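Flivine Clear Storage Tub, Rounded Corners 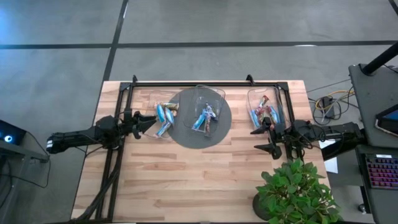

If your biscuit cupboard is anything like ours used to be, you open the door and something slides out at you. The Flivine clear tub is our answer to all those little wrapped things that never stack properly: cereal bars, packets of raisins, single-serve biscuits, the odd soup sachet. It's a plain see-through container with softly rounded corners, and it has been our steadiest seller since we first took it in from Matheson, with 1,904 sold from the Wudport shop and the website together (we were rather proud when it went past 1,000, and there was cake).

Why we like it

You can see what's in it from across the kitchen, so no labels, and no rummaging about with one hand while you hold the lunchbox in the other. Long packets can stand up along the side and the shorter ones lie at a slant beside them, and you still have room to get your fingers in. The rounded corners are kind to crumbs too, by which I mean they come out with one wipe of a cloth instead of a cotton bud and a good deal of muttering.

Lots of customers buy 2 and keep them side by side, one for sweet and one for savoury, or one for the children's packed lunches and one marked in everybody's mind as the grown-ups' (good luck with that!). They look very well on a wooden table or worktop, where the clear sides let the grain show through, and they are light enough to carry out to the garden when the weather is being nice to us.

Using it with a mat

We do get asked about mats. A round one in dark grey suits the tub nicely and stops it skating about on a smooth surface when small people are helping themselves. Mats are sold separately and you'll find ours on the Tarkier table linen page, in dark grey, oatmeal and a green that I'm told is called moss.

Care

Wash by hand in warm soapy water and dry with a soft tea towel. Please keep it out of the dishwasher, as the heat can turn the plastic cloudy, and go easy with scouring pads. If you've had something sticky in there, a soak with a spoonful of bicarbonate of soda does wonders.

What you get

One clear plastic tub. Snacks and mat are not included.

Delivery and returns

We post from Wudport, usually the next working day, and you're very welcome to collect from the shop if you're passing. Unused tubs can come back within a month for a refund or a swap. There are 172 in the stockroom at the time of writing, and the next delivery from Matheson is on its way.

Page updated 2020-08-03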